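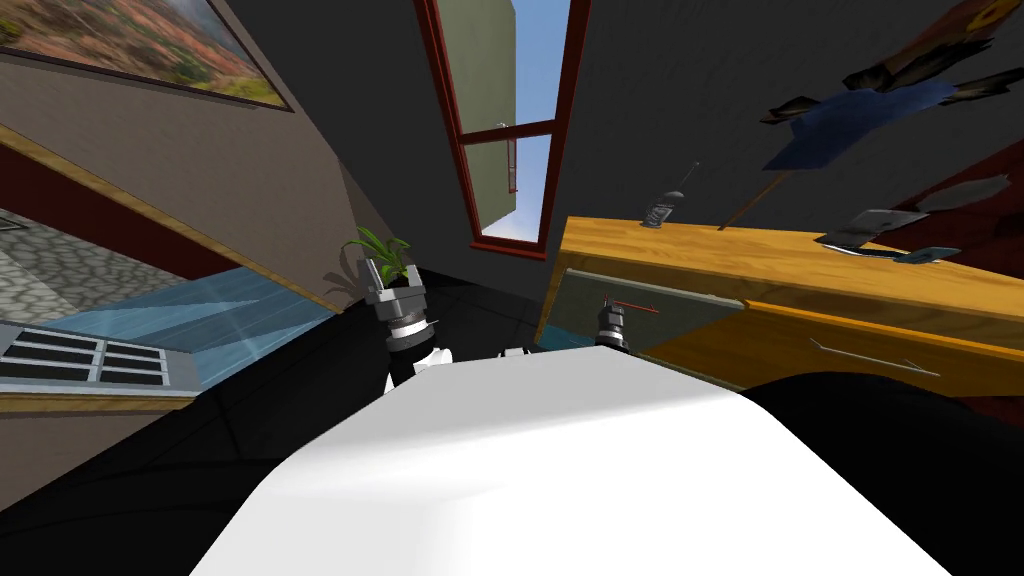 What was wrong with the Osa arm controller? Under a certain sequence of commands, it could keep a gripper closed after the operator had told it to open.

CLOLLTON, October 7, 2020 – Flaltarier today released a corrected version of the control software for its two-armed Osa robot. All customers are asked to install version 5 before running the robot again.

The fault was first reported in February by the Ofori test site. A stop command sent while both arms were moving was sometimes followed by a missed open command. The gripper held its last position until power was cut. There were no injuries. One wrist joint was damaged and has been replaced.

Flaltarier repeated the fault in simulation and traced it to a timing error between the two arm controllers. The corrected software was then run for 168 hours with no missed commands.

The update takes almost 4 minutes to install. Both arms must be parked and the grippers empty. Sites that cannot update right away should run one arm at a time and keep people out of reach while the robot is powered – this applies to teaching mode as well.

Robots shipped with version 5 need no action. Customers can get the update and the full fault notice from the Flaltarier service desk in Clollton.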